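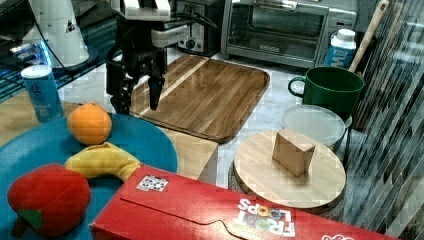

Drumoreo kitchen, progress to 30th April

We have spent 700 of the 1000 Ferraro granted us, mostly on the worktop and its tenants. The counter has been sorted 4 times and has views of its own about where things go. The wall cupboards from Netier should arrive in May; we have heard this before.
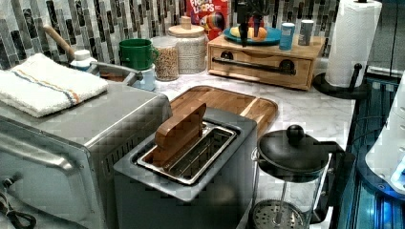 The back of the counter, with bread rolls on the teal plate.

Still to do: shelf labels, and a permanent home for the cereal.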